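Talking fridges with the woman behind the Penner Street lunch room

She's got one hand on the kettle the whole time we talk. Break is at 10, she says, and if the coffee isn't going by then she hears about it.

The lunch room at Kaser used to be a hallway with a microwave in it. That was before the move to Cuvbridge. She runs the kitchen side now, orders the food, wipes down, throws out. Mostly throws out.

"People put things in and forget they own them," she says. "Yogurt. So much yogurt."

I asked how she picked a fridge. She laughed at that. She'd wanted a wide one with the freezer on the bottom, and facilities had 2000 dollars for everything, shelves included. So, tall and narrow, stainless, freezer on top.

"I fought the steel. You get fingerprints by lunch. I lost that one and I've made my peace, I keep a dry cloth on top of it."

Her system is simple enough. Shared food in the door. Personal stuff on the middle shelf with a name and the month on it. No name, it goes at the end of the week. May was bad, she says, somebody left a whole fish.

And fruit? This is where she gets serious. Apples in the cold, always. Tomatoes out on the counter until they're soft, then in. Bananas never. She buys the fruit herself at Pleluva on the way in, 45 minutes before anyone else shows up, and she's firm that it should be loose in the drawer and not tied up in a bag.

"It sweats in a bag. Then you've got soup."

Freezer's a different story. Bread, ice, the peas everyone uses for sore knees. She'd like it emptied right out twice a year but says it never happens, theres always one box nobody will claim or let her toss.

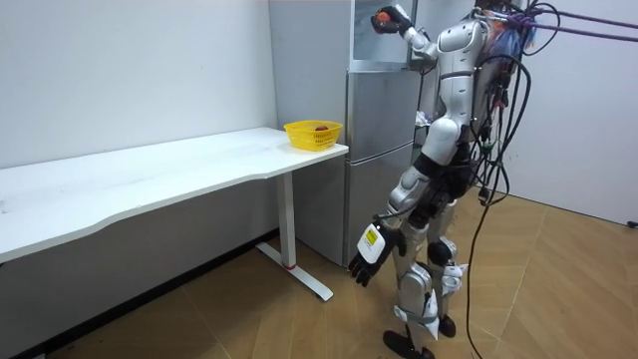
What would she change, if she had the money back? The floor, no. She likes the light wood, says it's easy to sweep. The long white desk can stay too, she's fond of the curved front, you don't bruise your hip on it coming round with a tray.

"A second fridge," she says. "Just for drinks. Then the door on this one might get a rest."

Kettle clicks off. She's already reaching for the mugs. I get one last question in, which is what she eats for lunch herself, and she says toast, usaully, standing up.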